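Delwood Gear Board – Practice Mat and Parts Set

Item 3010

I get asked for this one more than almost anything else in the shop, so I've finally given it a page of its own. It's a white board with black outlines printed on it, raised white pads where the parts go, and a set of blue pieces to put on them. You match the piece to its outline, you set it down on its pad, and then you do it all over again until your hands know the way.

I started making them at my kitchen table for my friend Nuria Zabala, who teaches a beginners' assembly class and was tired of buying kits that had a hundred parts and a manual as thick as a phone book. She wanted something you could lay flat and start on right away. The first version was awful (I printed the lines in pale gray and you couldn't see a thing under her lights!). The black lines came next and they've stayed.

Let me talk about the gear for a second, as it's the piece I fussed over most. It's a round, toothed disk and it has a short knob standing up on top. The knob is what you hold. My early gears were plain disks and people kept trying to pick them up by the teeth, which is slow and kind of maddening. With the knob you can come straight down from above, pinch, lift and go. There's an upright peg in the set too, and it's small, so if you have a cat, keep an eye on it.
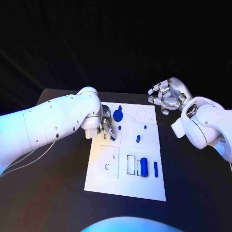

I like a dark tabletop under it, by the way. A white board on a pale desk sort of disappears, and on something dark the edges are easy to find. If your table is light, a plain black cloth does fine – just pull it tight so the board doesn't rock.

What you get

The board, the full set of blue parts, a cotton bag to keep them in and a card with 2 layouts to try, an easy one and a mean one. The mean one was Kohei Oshima's idea and I still don't forgive him for it.

Looking after it

Wipe it with a damp cloth and let it dry flat. Please don't roll it up or lean it against a radiator. The blue parts can go in warm soapy water, but skip the dishwasher. I've tried it and the gear came out with a wobble.

If you lose a piece, write to me and tell me which one. Single parts are $2 each, and I keep plenty of pegs on hand for obvious reasons.

Ordering

The set is $15. Schools and clubs taking 12 or more get free shipping, and I'll put in a bag of spare parts if you ask nicely. I pack orders myself at the Warkstead workshop, so give me a few days, and a few more than that in December. You can also pick one up over the counter at Nieto in Hivstead, where Adoración Montoya usually has one laid out that you can play with before you buy.

One small change for anyone reordering: the pads on the new boards sit a little higher than on the old ones. Old parts fit the new boards and new parts fit the old boards, I've checked every combination. The cotton bag has a drawstring now as well, in place of the button that kept falling off.

Page updated August 30, 2019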